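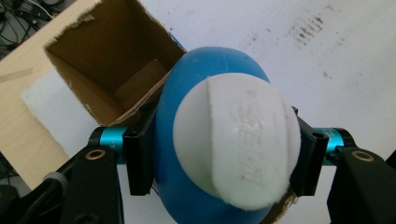 Words by Nerys Tolworth

The first thing to go wrong at Brukley was so dull that it nearly escaped being written down. A packing robot called Paver picked up a bottle, carried it over an open carton and let go a moment too soon. The bottle missed the box, rolled along the bench and fell on the floor. Someone picked it up and the line carried on.

By the end of that night shift in April there had been 38 drops. The last of them went over the front guard and landed in the walkway, where people were coming off their break. It hit nobody, and the company's own report calls it "a minor product excursion". I have read that phrase several times now and I still think it means that a machine threw something at the staff.

Paver was sold to the Brukley warehouse by a firm called Evside, on the promise that it needed no programming. It learns by copying. People spend their days with a gripper held in the hand, squeezing and lifting and putting down, while a camera on the tool records every move. The recordings go into a computer and a set of habits comes out. I had a go myself. You close two black pads on something round and blue with a white cap, you feel it settle, you take it over to the cardboard box. It is easy and rather pleasant, and after ten minutes I had stopped paying attention.

That ought to worry anyone who buys one of these things. Evside's brochure talks about "human skill, captured". What it captured at Brukley was human skill plus whatever the tool happened to be doing at the time, and the tool was worn.

The arms of the hand-held gripper have brass bushings set into them, little gold rings that you would hardly glance at. On one of Evside's tools a bushing had gone loose. The pads still closed and still gripped, but one side sat slightly open compared with what the system believed. A person makes up for that without thinking. You feel the slop and you squeeze harder. The recording kept the picture and the position, and it had no means of keeping the squeeze.

So Paver learned that a nearly closed hand was a closed hand. On boxes and bags it made little difference. On anything smooth and curved it did.

Evside had collected 826 demonstrations for the Brukley job, a little over the 800 it had agreed to supply. Of those, 448 came from the worn tool. More than half of what the robot knew had been taught to it with a bad hand, and the checks passed every one. I asked what the checks were. They looked for missing video and for recordings that stopped early. They did not look at the tool. There was a sheet for inspecting the tools, with a column for play in the joints, and the column was blank from top to bottom.

The company says it has since retrained Paver on clean data and that the fault is closed. Perhaps it is. The warehouse brought in a testing outfit, Mirani, to look over the work, and its report is more careful. It says the retrained robot dropped nothing in a day of trials. It also says the trials used the same few items in the same light on the same bench, and that the guard had not been raised. When I visited, the guard was still the old height. There was a strip of yellow tape along the top of it.

I don't doubt that teaching by hand works, up to a point. I watched Paver fill cartons for an hour and it did the job, slowly, with long pauses before anything shiny. What I doubt is the way it is sold. An ordinary robot that has been set up badly can be opened up, and somewhere in there is a number you can put right. Evside could not show me the place where Paver's mistake lived. Its engineers found the loose bushing only after a member of the night staff, who had spent weeks recording with that tool, mentioned that it had always felt a bit sloppy.

She had said so before, I was told – to a supervisor, who said to carry on.

Evside now has the tools checked at the start of each shift. The person who does the checking is the person with the daily target for recordings. I asked whether the target had been lowered to allow for the time, and was told that it was under review.

COMMENTS (4)

gaffertape_again
We had one of these on trial. Same long pauses. Nobody mentioned the hand tools wearing out, and we never thought to ask. I will be asking now.
Reply

Benchmonkey
Bit harsh. People drop things on that shift as well and you don't get a feature about it.
Reply

lates_and_earlies
@Benchmonkey not over the guard and into the walkway we don't
Reply

oldfitter
A bushing costs pennies. Wiggle the arm before you start, takes two seconds. Did the same on every press I ever worked.
Reply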